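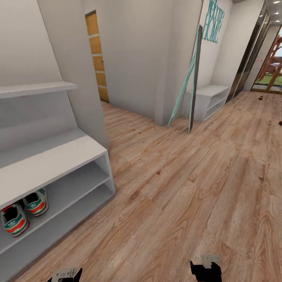

Staying with us at Penry: your questions

What time can we arrive?
Any time from 3 in the afternoon, and do please come and find us in the kitchen if the hall bell goes unheard (it's an old house and the walls are thick!). If your train gets into Grarnholm earlier than that, you're very welcome to drop off your bags and wander down to the harbour for a bite.

Is breakfast included?
It certainly is, and we do like people to come to it hungry. We serve until 9 on weekdays and a little later at weekends, with porridge, eggs however you fancy them, and our own plum jam for as long as the jars last, usually into December.

How many rooms do you have?
Nine, spread over two floors. The ones at the back look over the orchard and are quieter, while the front ones get the morning sun, so just say which you'd prefer when you write.

Can we bring the dog?
Yes, in the garden rooms only, and we'd love to meet him or her. Towels for muddy paws are by the side door.

Is there parking?
There's space behind the house. The turning off Trirnton Lane is easy to miss after dark, so go slowly once you've passed the chapel.

What if we need to cancel?
Let us know two days ahead and there's nothing to pay. After that we do ask for the first night, though ring us anyway and we'll try to move your dates.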